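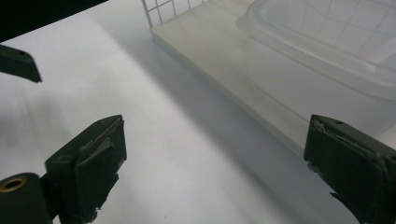
Istwood adia outra vez o fim do cartão de estacionamento em papel

Câmara diz que a aplicação está pronta. Falta que funcione na Rua da Estação.

11 Dez 2021

O cartão de estacionamento de residente em papel, que devia desaparecer de Istwood no final deste mês, vai continuar válido até data a anunciar. A decisão foi publicada ontem no site da câmara, na secção "Outros avisos", entre o horário de inverno do cemitério e um edital sobre a poda de plátanos.

É o terceiro adiamento. O primeiro deveu-se à pandemia, o segundo a "ajustes de ordem técnica", e o actual a "ajustes adicionais de ordem técnica", fórmula que sugere pelo menos alguma continuidade de pensamento.

O sistema que devia substituir o cartão foi encomendado à Wirnetti, empresa com sede em Lutham que já fornece à autarquia os parquímetros e o painel luminoso da praça, aquele que desde a primavera deseja aos automobilistas uma boa Páscoa. O residente regista a matrícula numa aplicação, a aplicação comunica com o fiscal, e o fiscal deixa de ter de espreitar pelo para-brisas à procura de um rectângulo amarelo desbotado. No papel, por assim dizer, é simples.

Segundo o relatório anexo ao aviso, há 3.108 residentes com direito a estacionar na zona central. Até ao fim de novembro, 2.383 tinham concluído o registo electrónico. Dos restantes, uma parte não respondeu às cartas, outra parte respondeu por carta, e 804 continuam a renovar o cartão ao balcão, onde a funcionária, diz o relatório, "não dispõe de instruções para recusar".

O problema maior está na Rua da Estação e nas duas travessas que descem até ao rio. A rede móvel é ali tão fraca que o aparelho dos fiscais não consegue consultar a lista de matrículas e, na dúvida, considera que o carro não está autorizado. Durante o período experimental foram passadas 57 multas a moradores estacionados à porta de casa, todos eles devidamente registados. Foram todas anuladas. As cartas de anulação seguiram por correio normal e, em vários casos, chegaram depois do segundo aviso de pagamento.

A Wirnetti afirma, em resposta escrita, que a aplicação "cumpre integralmente o caderno de encargos" e que a cobertura de rede não é da sua responsabilidade. A câmara afirma que a cobertura de rede também não é da sua. A questão foi remetida ao operador, que ainda não respondeu, e cuja loja em Istwood fica, por acaso, na Rua da Estação.

Entretanto, os fiscais receberam uma solução provisória: a lista de matrículas impressa, actualizada duas vezes por semana e transportada numa pasta de argolas. A lista sai por ordem de inscrição e não por ordem alfabética. O pedido para alterar a ordenação deu entrada em outubro e está classificado como melhoria de baixa prioridade.

Para os comerciantes, o adiamento é recebido com o entusiasmo possível. A associação do centro tinha pedido que os cartões de fornecedor fossem tratados à parte, uma vez que as carrinhas mudam de matrícula conforme a que pega de manhã. A aplicação admite duas viaturas por estabelecimento. A padaria Moen, que faz entregas com quatro, propôs em reunião pública que as outras duas fossem consideradas visitas. A proposta ficou registada em acta sem comentários.

As visitas, aliás, têm regime próprio. Cada agregado tem direito a um número anual de autorizações diárias, que na versão em papel se raspam com uma moeda, como a lotaria, embora com prémios mais modestos. Na versão electrónica, a autorização tem de ser pedida antes de a visita estacionar, o que implica saber a matrícula do cunhado. As folhas de raspar de 2021 serão aceites em janeiro, mas só as que tenham o carimbo azul. As de carimbo verde eram já uma prorrogação das de 2020 e caducam mesmo.

Em Lutham, onde o mesmo sistema entrou em funcionamento no ano passado, o balanço oficial é positivo. A câmara local refere menos filas ao balcão, resultado que terá sido ajudado pelo encerramento do balcão às tardes.

Quanto a custos, o aviso é breve. O contrato com a Wirnetti mantém-se em vigor e a mensalidade de manutenção é devida desde a entrega, quer haja utilizadores ou não. À despesa junta-se agora a impressão de novos cartões, porque o stock antigo foi destruído em setembro, numa altura em que parecia prudente. Os novos serão iguais aos anteriores, excepto na cor, que passa de amarelo a bege por ser o papel disponível na tipografia.

Quem já devolveu o cartão e fez o registo electrónico não precisa, em princípio, de fazer nada. Quem vive na Rua da Estação ou nas travessas é aconselhado a levantar um cartão novo e a colocá-lo no tablier, mesmo estando registado. Os serviços recomendam que se guarde também o comprovativo do registo, de preferência impresso.

O balcão de estacionamento atende nos dias úteis, das 9h00 às 12h30, no rés-do-chão do edifício antigo dos correios. É necessário apresentar documento da viatura e comprovativo de morada. A marcação prévia faz-se pela aplicação.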